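[ritarov-dev] Re: wrist cam renders: shadow edges and the handle segmenter

From: Csenge Vincze
To: ritarov-dev
Date: July 16, 2024

Quick one before I lose the GPU slot. Answers inline further down, summary first.
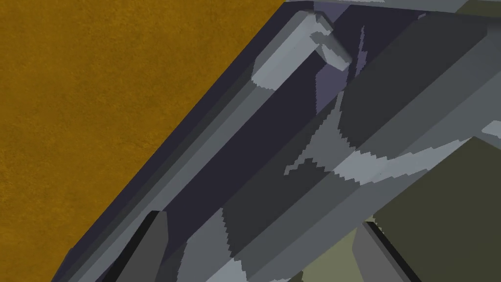

So the handle detector is not broken, or not in the way we thought. It's fed bad edges. The shadow map in the wrist view is so coarse that every lit/unlit boundary comes out as a staircase, and the segmenter treats the staircase as geometry. Crisp jagged line across a bar = "bar ends here". Grasp planner then gets half a bar, picks the middle of the half, and we're off center before the arm has moved at all.

Normunds wrote:

> Ran the full Plonus batch overnight on the new branch. 3,753 episodes
> finished out of 4,000, rest died on the planner timeout (the usual).
> Of the finished ones the handle mask is badly short in 19 percent.
> On the old renderer it was 17, so it isn't only the renderer.
>
> Things I'd like to know before I touch anything:
>
> 1. Is the mask short in the depth image too or only in RGB?
> 2. Did anyone change the light setup since March? I see hard shadows
> that I don't remember.
> 3. Can we just dilate the mask and move on? I have the Boiko demo
> branch to merge and would rather not open the renderer again.
>
> Also the planner timeouts are all in scenes where the object is
> rotated relative to the base. Might be unrelated.
>
> Normunds Sakalauskas

1. RGB only. Depth is clean, I dumped it for a handful of the bad ones and the bar is one continuous ridge end to end. The net has both inputs but I looked at the ablation config and the depth branch is getting normalized over the whole image. Up close with a big object filling most of the view that squashes the handle to nearly nothing. It basicaly ignores depth at close range. Far away it's fine, which is why the tabletop tests never caught it.

2. Yes, me. Sorry. Commit message says "tidy lights", should have said more. I moved from the soft area light to one directional because the area light was eating render time. Shadow map resolution stayed at the default and it covers the entire room, so very few texels land on the part we care about. Wrist camera is the worst case, close to everything.

3. Please don't dilate. Tried it. Short masks get a bit fatter, still short, and the good ones start bleeding onto the panel next to the bar. On a dark panel you can't tell by eye but the fitted axis tilts and the approach angle goes with it. Net result worse.

What I'd do instead, in order of how annoying it is:

- normalize depth per crop, clamp to the working range of the gripper. Small change in preproc.py, needs a retrain. I've got it half done
- fit shadow frustum to the camera view when the wrist cam is active. One flag in Grasto, but it's off by default and the name in the docs is wrong. It's under light settings, not camera
- light direction randomized per episode. Had this once, got lost in the config move
- fallback: if the RGB mask and the depth ridge disagree on length, take the ridge. Ugly, works, could go in before the demo

The last one I can push today. Retrain has to wait for the queue.

About the timeouts. Not unrelated I think!! If the mask is short the fitted box is nearly square, and then the long axis is ambiguous and it flips between frames. Planner replans on every flip. With the object axis aligned both answers are reachable so it gets away with it, on the diagonal one of them is through the wrist limit, so it goes round and round until the timer kills it. Check the log for alternating yaw, I saw it in the three I opened. Hysteresis on the axis would hide that but I'd sooner fix the mask first and see what's left over.

Also pls can we save the wrist RGB *and* the mask at the moment of the first plan call, not only on failure. I had to rerun episodes just to get the images, and the seed doesn't pin the light jitter so I'm not even sure I got the same ones back.

Need from you: the list of episode ids with short masks, and which commit of the planner the batch was on. The header in the results file says Ritarov main but the timeout value doesn't match main.

Will push the fallback to csenge/ridge-len. Don't merge it into Boiko untill the unit test is in, there's an off by one in the ridge end that I know about.

Csenge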